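Stadwood Neighbors Help > Home and Floors

Can I wax old stone-look vinyl or will I regret it?

Posted by plumcart, 2021-06-30

Hi all! We moved into a little place in Stadwood back in February and I have completely fallen for the floor in the back room. It's sheet vinyl made to look like stone, gray with some beige, and the previous owner thinks it went down in 78. It has gone dull down the middle where people walk, and near the door there is a yellowish patch that mopping doesn't touch. Everybody in my family says rip it out. I don't want to rip it out, I love it!

What I've tried so far is hot water, dish soap, and a vinegar mix my aunt swears by. The vinegar made it look worse, sort of cloudy. I was going to buy a bottle of paste wax this weekend and go at it on my knees, but a man at the hardware counter told me wax is for wood only and then walked off. Is he right? And if the yellow patch is old polish, how do I get it off without wrecking what's under it? The room is about 62 square feet so I don't mind doing it by hand.

2 people are following this

Andri Tanner
Member, Stadwood

Oh, please keep it! I have the same sort of thing in my kitchen and I get more compliments on that floor than on anything I paid real money for.

Your hardware man is half right. Paste wax for furniture will make vinyl slick as an ice rink and it grabs dirt. What you want is a liquid floor polish, the kind that says it's for vinyl and resilient floors on the label. But don't put it over what you have now. That yellow patch sounds to me like layers of old polish that somebody kept adding without taking any off, and the cloudiness after the vinegar fits with that too. Acid dulls the finish, so stop with the vinegar (sorry to your aunt).

How I did mine:

Sweep twice, then vacuum the edges.
Mix the stripper the way the bottle says. I used Prandora because it was what they had.
Test it in a corner behind the door and leave it overnight before you commit.
Do a patch the size of a bath mat, let it sit 8 minutes, and rub with a white nylon pad. Not the green ones, they scratch.
Wipe up the gunk with old towels you're ready to throw out, then rinse. Then rinse again. I skipped the second rinse the first time and the polish peeled in sheets.
Let it dry all the way, with the windows open.
Two thin coats of polish, an hour or more between them – thin is the whole secret.

Mine was done over two evenings and I was so excited I got up at night to look at it. The stone pattern came up beautifully, all the little flecks I hadn't seen before. It also hides everything, which is half the joy of a mottled floor. I can go days without sweeping. The only things that show up are bright ones, so toys, basically.

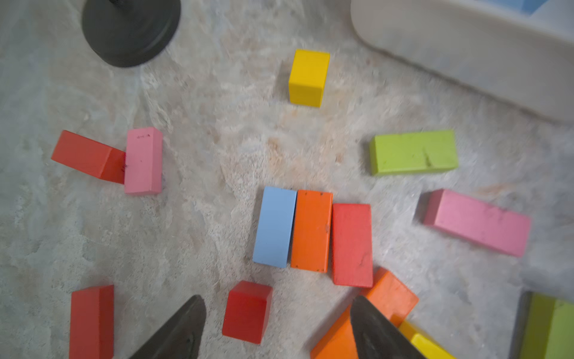

Gray and beige stone pattern with the wooden blocks all over it

Good luck and post a picture when you're finished!

Balthasar Haslinger
Member

Agree on the stripper, but one thing before anybody starts scrubbing. If it really is from 78, the backing or the glue could have asbestos in it. Left alone and in one piece it's generally considered fine, and mopping or polishing is OK. Don't sand it, don't use a machine with an abrasive pad, don't pull up a loose corner to have a look. If there are tears or crumbly spots, get a sample tested by a lab before you do any more.

Otherwise go for it, these old floors are tough and I'm always glad when one gets saved. I'd do three coats by the door myself.

tealegg

we just put a rug over ours lol

plumcart

Thank you both!! No tears anywhere that I can find, but I'm going to ask the previous owner if he kept any paperwork, and hold off on the stripper till I hear back. Vinegar has gone back to the kitchen. Andri, did you do the polish with a mop or a cloth?

Andri Tanner

Flat mop with a brand new pad! A cloth left streaks on mine. Pour a little into a tray and dip, don't squirt it straight on the floor.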